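室内の白壁

印刷する
この記事をメールで送る

室内の白壁(しつないのしろかべ)は、住宅、病院、学校、事務所、美術館などの内部で、壁面を白または白に近い色で仕上げたもの、およびその習慣をいう。現代の多くの国で最もありふれた内装であり、日本の賃貸住宅でも、白系のビニル壁紙がほぼ標準の仕様になっている。ありふれているわりに、その理由の説明には根拠の怪しいものが多い。「部屋が広く見える」「清潔である」「心が落ち着く」「飽きがこない」といった説明は住宅広告や内装の入門書で繰り返されてきたが、どこまで確かめられたことなのかは、説ごとにかなり差がある。

本項では白壁の材料と歴史を概観したうえで、白壁の効用として語られる主張を順に検討する。外壁の白塗り、城郭や土蔵の白漆喰については、内装と関係する範囲で触れるにとどめる。

名称と範囲

日本語の「白壁」は古くは漆喰で仕上げた壁を指し、蔵や町家、城の外観と結びついた言葉だった。宿場町や蔵の町の案内に出てくる「白壁の町並み」は、いまもこの意味である。内装について使われる「白い壁」のほうは材料を問わない。漆喰、石膏プラスター、塗装した石膏ボード、ビニル壁紙、紙壁紙、布壁紙、タイルのいずれでも、白ければ白い壁と呼ばれる。

何をもって白とするかも一定しない。塗料や壁紙の見本帳を開けば、白として売られている色は黄み、赤み、灰み、緑みを帯びたものまで幅広く並んでいる。隣り合わせに置けば別の色とわかるが、一枚だけ部屋に貼ってしまえば、たいていの人はどれも「白」と答える。白壁の効果を論じる文章の多くは、どの白を、どの光の下で見た話なのかを書いていない。以下に挙げる主張を読むときにも、まずこの点を疑ってよい。

材料

石灰を主成分とする白い塗り仕上げは、地中海沿岸から東アジアまで広い範囲で古くから使われてきた。消石灰は空気中の二酸化炭素と反応して炭酸カルシウムになり、硬化する。日本の漆喰は消石灰に糊と繊維質の材料を混ぜて練るのが一般的で、糊には海藻、繊維には麻などが用いられてきた。水で薄く溶いた石灰を刷毛で塗るだけの石灰塗りはさらに安価で、農家の納屋や家畜小屋にも広く施された。

油性塗料の白には長く鉛白が使われた。隠蔽力と耐久性に優れるが、鉛の毒性があるため、内装用の塗料としては各国で規制され、姿を消していった。代わりに亜鉛華、のちに酸化チタンが白色顔料の主役となった。酸化チタンは屈折率が高く、薄く塗っても下地を隠す。二十世紀後半に白い内装が安く均一に作れるようになった背景として、この顔料の普及を抜きにすることはできない。意匠の歴史を扱う本では思想の話に多くのページが割かれ、顔料の値段の話は脚注に回されがちだが、どちらが壁を白くしたのかは検討の余地がある。

ビニル壁紙は、紙などの裏打ち材に塩化ビニル樹脂の層を重ね、発泡や型押しで表面に凹凸をつけたものである。凹凸には下地の継ぎ目や不陸を目立たせない働きがある。織物調、石目調、塗り壁調などの名がついているが、いずれも樹脂の表面であり、漆喰調の壁紙に漆喰の調湿性はない。当然のことのようだが、販売文句の中では混同されやすい。

歴史

白い内装の歴史は、しばしば一本の筋で語られる。すなわち、十九世紀までの室内は暗く、柄の多い壁紙と重い布で埋まっていたが、衛生思想と近代建築がそれを一掃し、白い部屋が生まれた、という筋である。わかりやすい反面、省かれているものが多い。

まず、白い室内は近代の発明とはいえない。石灰で白く塗った部屋は、農村の住居や修道院、学校などで以前からごく普通に見られた。柄物の壁紙と布に囲まれた部屋は、主にそれを買える層の部屋であり、絵画や写真に残りやすかった部屋でもある。残った資料の偏りが、そのまま時代の像になっている可能性がある。

次に、近代建築の白についても誤解がある。二十世紀前半の近代建築は白黒写真によって広まり、写真の中では淡い黄も淡い青も白く写った。のちに塗膜の調査や修復が行われ、当初の室内に色が使われていたことが明らかになった建物は少なくない。「近代建築は白かった」という印象の一部は、印刷技術が作ったものである。

病院の白についても同様のことがいえる。病室や手術室を白くすることは、汚れがすぐ見えるという理由で推奨された時期があったが、手術室ではまもなく白のまぶしさが問題になり、緑や青緑の壁や布が取り入れられた。血液の赤を見続けた目に残像が生じるのを抑えるためと説明されている。「病院は白いもの」という通念は、実際の病院の内装が白から離れはじめたあとも残った。

日本の住宅の場合、伝統的な座敷の壁は必ずしも白ではない。聚楽壁に代表される土壁は黄褐色や鼠色で、砂壁には緑や青みのものもあった。床の間の壁の色は、その家の好みや大工、左官の仕事ぶりを示すものだった。白系の壁紙が住宅の内装として圧倒的になるのは、石膏ボードの下地にビニル壁紙を貼る工法が普及して以降のことである。「日本人は昔から白い壁を好む」という記述を見かけることがあるが、蔵の外壁と座敷の内壁を取り違えているおそれがある。

主張とその検討

部屋が広く見えるという説

白壁についての主張のうち、最も広く信じられているものである。明るい色の面が暗い色の面より遠くにあるように、あるいは空間を大きく感じさせる傾向があることは、知覚の研究でも繰り返し扱われており、まったくの俗説とはいえない。問題はその大きさと条件である。

天井の明るさのほうが壁の明るさより効くのではないか、壁より照度のほうが効くのではないか、家具の量に比べれば壁の色など誤差ではないか、という疑問には、住宅広告はまず答えない。広告で比較に使われる写真は、白い部屋が昼間に広角で撮られ、濃い色の部屋が夜に撮られていることも珍しくない。壁の色以外の条件が揃っていない比較から、壁の色の効果を読み取ることはできない。

この種の主張の出所としてよく引かれるものに、内装材会社Stostotaの冊子がある。同社は住宅の広告およそ4,000件を集め、白い壁の部屋には「広い」「開放的」という語が多く使われていたと報告した。しかし、集められたのは広告の文面であって、部屋に入った人の感想ではない。広告の書き手は、白い部屋は広く見えるという通念をあらかじめ知っている。この資料からわかるのは、広告文がその通念に従って書かれているということまでである。冊子の後半には壁紙の価格表がついている。

清潔であるという説

「白い壁は清潔だ」という言い方には、二つの別のことが混ざっている。一つは汚れが見えやすいということ、もう一つは汚れや微生物が少ないということである。前者は、暗い汚れについてはおおむね正しい。ただし埃、石灰分の跡、白っぽい黴は、白い壁ではかえって見えにくい。後者は色そのものとは関係がない。

消石灰が強いアルカリ性を示し、塗られた直後に殺菌作用をもつことは確かで、かつて家畜小屋や病室の石灰塗りが奨励された根拠もそこにある。もっとも、石灰は硬化とともに炭酸カルシウムへ変わり、表面のアルカリ性は徐々に弱まる。繰り返し塗り直すことに意味があったのであって、何年も前に塗った漆喰壁が黴を寄せつけないとまで言うのは行き過ぎである。まして石灰を含まない白いビニル壁紙に同じ効能を期待する理由はない。白という色が、石灰という物質の評判を引き継いだものと見るのが自然であろう。

心が落ち着くという説

色と気分の関係を述べた文章は非常に多いが、室内の壁についての確かな知見は、その量に見合うほど多くない。小さな色票を見せて印象を答えさせた結果と、その色の部屋で何時間も過ごした結果が同じになる保証はない。参加者が実験の目的を察してしまう問題もある。白い部屋に「落ち着く」と答える人もいれば、「寒々しい」「病院のようだ」と答える人もいて、一方を採って他方を捨てれば、どちらの結論でも書ける。

内装評論家のユスティナス・スプロギス(Justinas Sproģis)は、色彩心理を掲げる講座の教材を読み比べ、白の効果として「安らぎ」と「緊張」の両方が、別々の章で同じように断定されている例を挙げた。スプロギスによれば、こうした教材は互いを引用しあっており、もとの調査に行き着かないことが多い。彼自身の読み比べも対象の選び方が示されておらず、割り引いて読む必要がある。

飽きがこないという説

白は飽きないといわれるが、飽きたかどうかを調べるのは難しい。賃貸住宅の住人は壁の色を変えられないことが多く、変えなかったことを満足の証拠とみなすわけにはいかない。持ち家でも、張り替えには家具の移動と費用が伴う。飽きていても張り替えない人はいくらでもいるはずで、張り替え率の低さを示す数字が持ち出された場合には、何を数えたものかを確かめたほうがよい。

白が選ばれ続ける理由としては、より平凡な説明がいくつか考えられる。白系の壁紙は生産量が多く、単価が低い。部分的な補修の際に近い色が手に入りやすい。次の住人の好みを予想しなくて済む。家主や管理会社の側から見れば、どれも十分に合理的な事情であり、住む人の心理を持ち出すまでもない。

照明費の節約になるという説

反射率の高い壁は光をよく返すため、同じ照明器具でも部屋は明るくなる。原理としては正しく、照明の設計では壁、天井、床の反射率を見込んで計算を行う。疑わしいのは、そこから先の金額である。壁紙会社のZuteoは自社の白い壁紙について、照明費を大きく減らせると宣伝したことがあるが、比較の相手は黒に近い壁であった。淡い灰色や生成りの壁と比べた数字は示されていない。住宅の電力消費に占める照明の割合が、発光ダイオードの普及で以前より小さくなったことも考えに入れるべきである。

また、明るすぎる壁は画面への映り込みや、まぶしさの原因になる。事務所や学習室で窓に向かい合う壁を純白にすることを避ける設計者もいる。

展示空間の白

美術館や画廊の展示室を白くする慣行は、二十世紀を通じて広まった。作品に集中できる中立の背景である、というのが通常の説明である。これに対しては、白い部屋は中立であるどころか、そこに置かれたものを美術作品らしく見せる強い枠組みになっている、という批判が早くからある。

古い絵画については、白い壁がふさわしいかどうかも自明でない。金の額縁に入った暗い調子の油彩を明るい白の前に掛けると、目が壁の明るさに順応し、絵の暗部が沈んで見えることがある。濃い赤や灰緑の壁に戻した展示室が各地にあるのは、懐古趣味だけでは説明できない。個人画廊のLapiņaは展示室の3面を灰色に塗り替え、1面だけ白を残して同じ版画を掛け比べる試みを行った。来場者の感想は割れたと伝えられるが、記録として残っているのは画廊側の短い文だけで、感想を誰がどのようにまとめたのかは書かれていない。

作業場と実験室の白
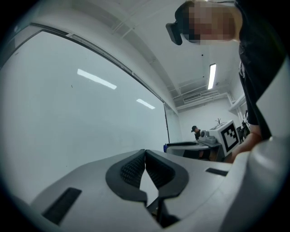 住宅や画廊と違って、作業場や実験室の白壁には効用を飾る文句があまりつかない。施工の発注書には、塗料の等級、洗浄への耐性、下地の種類が並び、色の欄には標準色とだけ書かれる。白が選ばれた積極的な理由を探しても、見つからないことのほうが多い。既製の間仕切りが白で供給されている、前の部屋も白だった、という程度の事情が重なった結果である。

にもかかわらず、こうした部屋の白は、外部の人の目には精密さや科学らしさの印として映る。製薬や化粧品の広告では、白い部屋が信頼性を示す背景として使われる。壁が白いことと、その中で行われる仕事の質との間に関係があるとする根拠はない。白衣についても似た指摘があるが、白衣の場合は着る人の注意力への影響を調べた実験があり、その追試の結果をめぐる議論もあるぶん、壁よりはまだ検証が進んでいる。

作業上の利点として、色の判別がしやすいことが挙げられる場合がある。周囲の壁に強い色がついていれば反射光が対象の見え方に影響するため、色を扱う仕事では壁を無彩色にする意味がある。ただ、その目的で推奨されるのは多くの場合、白よりも中程度の明るさの灰色である。印刷物の色を確認する部屋が灰色に塗られているのはそのためで、白壁の利点としてこの話を引くのは、半分しか合っていない。

経年変化と手入れ

白い仕上げは変色が目立つ。油性塗料は光の乏しい場所で黄ばみやすく、家具や額の裏だけが黄色くなることがある。ビニル壁紙は、たばこの煙、調理の油、日光、接着剤の成分の移行など、複数の原因で変色する。部屋の黄ばみをすべてたばこのせいにして退去時の費用を請求した事例が紛争になることもあり、原因の特定には表面の拭き取りなどの確認が要る。

黄ばみを戻すと称する洗剤は数多い。Drividnessの名で売られていた壁用洗剤は「新築時の白に戻る」と謳い、使用前後の写真を載せていたが、2枚の写真は照明の色が異なり、壁に掛かった時計の文字盤まで白くなっていた。表面に付いた汚れであれば、薄めた中性洗剤でかなり落ちる。樹脂そのものの変色は、洗っても戻らない。漂白剤の使用は、壁紙の表面や下地を傷めることがあるうえ、酸性の洗剤と混ざれば有害な塩素ガスが発生するため、安易に勧められるものではない。

漆喰の壁については「汚れたら消しゴムで消せばよい」という助言が流布している。軽い手垢には有効なことがあるが、こすった部分の艶が変わり、斜めからの光で跡が浮く。古い漆喰に新しい漆喰を部分的に塗っても、色と肌はまず合わない。左官が一面全体の塗り直しを勧めるのを商売気と受け取る向きもあるが、この件に関しては左官の言い分に理がある。

塗装の場合は、余った塗料を缶に残しておき、補修に使うことが多い。保存した塗料が当初と同じ色でも、壁のほうが変わっているため、やはり補修跡は見える。見本帳に「純白」とある色ほど差が出やすく、はじめから灰みや黄みのある白のほうが、変化が紛れる。

白の表示と測定

白さの表示には、明度、光反射率、白色度などの指標が用いられる。光反射率は、完全に反射する面を100とした値で示されることが多い。実在の塗料がその値に届くことはなく、「反射率100の白」と書いた広告があれば、誤記か誇張と考えてよい。

白色度の指標は、もともと紙や布の評価のために発達したもので、蛍光増白剤を含む材料では、紫外線をどれだけ含む光で測ったかによって値が変わる。店頭で青白く輝いて見えた見本が、家の電球の下では平凡な生成りに見えることがあるのは、目の錯覚とばかりはいえない。見本を選ぶ際には、貼る予定の壁に立てて、昼と夜の両方で見るという昔ながらの方法が、いまだに指標の比較より頼りになる。小さな見本と広い壁とでは、同じ色でも広い壁のほうが明るく見えるとされるが、どの程度明るく見えるかについて業者が口にする経験則は、人によって食い違っている。

関連項目
漆喰
石膏ボード
ビニル壁紙
酸化チタン
聚楽壁
色順応

印刷する
この記事をメールで送る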